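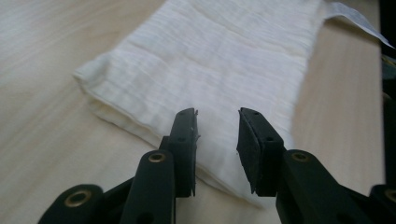 Plain cloth, cream, folded, with side tag

From: Védís Hauksdóttir
To: Tendia linen list
Date: 2019-08-15

Members are asked to fold plain cloths with the tag left outside the stack – the July delivery from Bundgaard included.

Mikkel Sveinbjörnsson wrote:
> Do the 18 printed cloths go on the same shelf as the plain ones?

They do not. Printed muslin is to be laid flat and checked before folding.

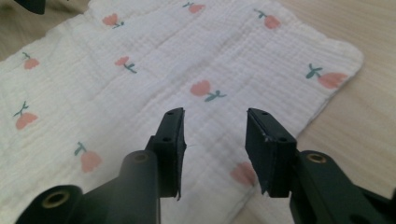
Storage
Tulip prints go on shelf two.

Védís Hauksdóttir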